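Unit 8: Daily care of the carton cell
Course notes, Drotevcombe workshop. Instructor: Aarti Katiyar

Do the finger check before the first run of the shift, with the arm in hold. Look at each yellow fingertip for tears and flat spots, then put a driver on the link screws. Snug is enough — they go into soft threads.

Next, set a pink test carton and jog the gripper in from the side at slow speed. Stop short of the cardboard and check that the upper tip lines up with the top flap.
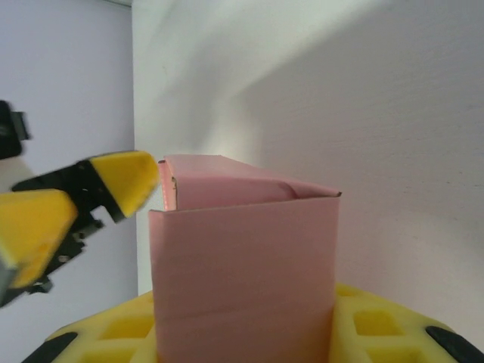

Write the finger hours in the log. Cell 43 was at 2,484 when Jitendra Tiwari changed the last set, and the wear showed on the lower tip first. Replace tips in pairs.

Wipe the lenses of the fixed camera with a dry cloth. Don't lean on the mounting arm. If it moves, the cell needs a new calibration, and Cengiz Duman has to sign for it. Then bring the fingers to either side of the carton and compare both views on the monitor.

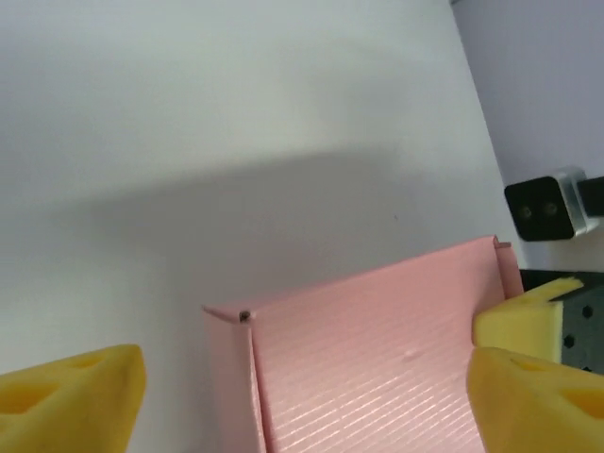 Fig. 2. Fingers at the carton, with the two-lens camera on the panel behind.

Reading for next time: pages 62 on, cable routing.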